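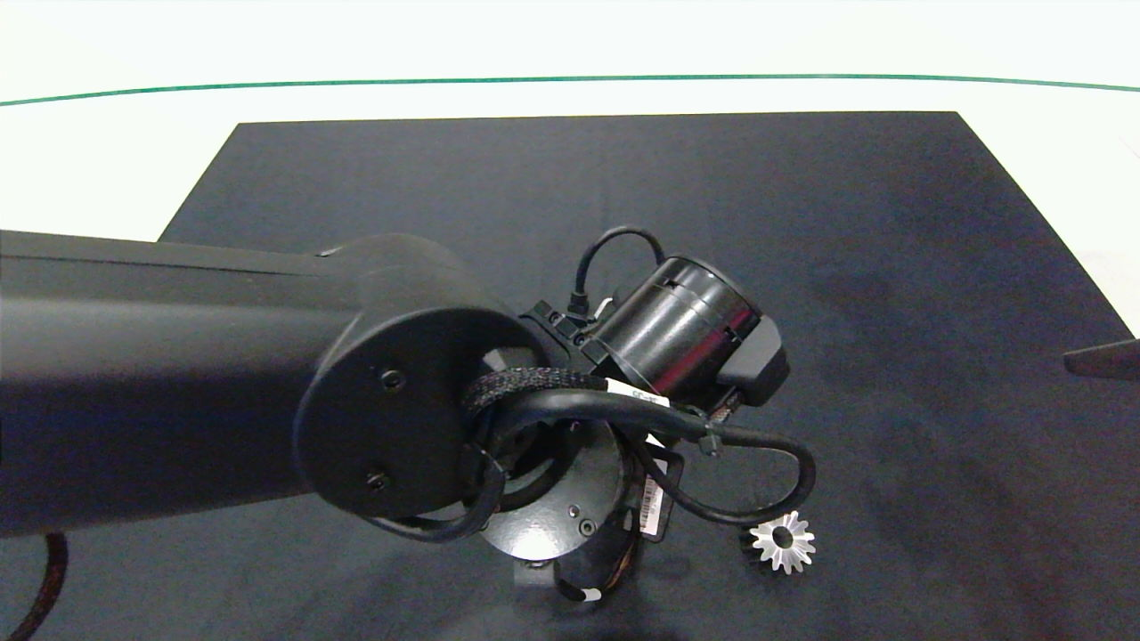
Cososthorpe, Dec 28, 2008

README for the Pulholm pinion list

Hi, and thanks for grabbing this! It's a plain list of small metal spur gears, mostly the long pinion kind, that I've been sorting and measuring on and off since May. I started it for myself, to stop buying gears I already had, and then a few people asked for a copy, so now it has a version number and a README and I feel very official.

What you get is one text file, pulholm.txt, with 900 rows. One row is one gear. If I have a handful of the same gear they each still get a row, and I know that makes the file longer than it needs to be, but the bores vary more than you'd think from piece to piece and I wanted that in there.

The columns, left to right: id, teeth, outside diameter, bore, face length, shape, end face, source, notes. Everything is in millimeters. I cut the tabs over from a spreadsheet, so if your program shows it all mashed into a single column, tell it the file is tab-separated and it should come right.

"Teeth" is the whole number you get going once around. I put a dab of marker on the tooth I start from (wipes off with alcohol) and I go around twice. If the two passes disagree I make coffee and start over.

"Outside diameter" is tip to tip. Watch out for gears with an odd number of teeth – a tip has a gap across from it, so calipers straight across will read small. For those I roll the gear inside a ring gauge and take the fit, and the notes column says "ring".

"Bore" is the hole, measured inside the bevel if there is one. Please don't measure at the lip! I did that for the first 3 trays and had to redo every one of them.

"Face length" is where people get tripped up. On a thin gear it's just the thickness. On a long pinion it's the full run of the teeth from one end to the other, and it can be a lot more than you'd guess from looking at the thing end-on. From the front, a long one and a thin one are the same little sun shape with a hole in it. That's the whole reason there's a "shape" column, with "long" or "thin" in it and nothing else.

"End face" is my own addition and you can ignore it. I write "bright" if the end is shiny and "dull" if it isn't, and if the teeth behind are a different color I say so in the notes. Color is hopeless as a way to identify metal, by the way. The same end can look silver at the top and pinkish at the bottom depending on what the light's doing, and dark teeth can show a bit of copper along the ridges. I don't list a material anywhere in the file for exactly that reason, so please don't add one by eye if you send me rows.

A good one to practice on is a fifteen-tooth long pinion with blunt, rounded teeth and a big bore for its size. Easy to go around, easy to hold, and the gap between teeth is wide enough that the marker doesn't smear across.
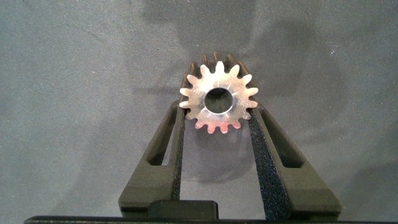 Ettore Vitale wrote in after the last version to say that he would drop the end face column completely and put backlash in its place, and that 9 of the rows marked "thin" were longer than they were wide, so what did I mean by thin? Fair point. Those rows are fixed in this one. Backlash I'm leaving alone, as you need the mating gear to say anything useful and I've hardly got any matched pairs.

Sources: "P" is the Pellegrini box, "F" is Flonis surplus, and a blank means I forgot to write it down. Gears from the P box came oily and I cleaned them before measuring. The F ones I measured as they came.

Known problems in version 2: a few ids repeat near the end of the file, and I rounded bores up in the early trays and to the nearest after that. I'll sort it out when I get the old notebook back.

Use the list however you like. Corrections are very welcome, just send me the id and your number.

This site uses cookies to remember your settings. By continuing to browse you agree to their use. Accept | Learn more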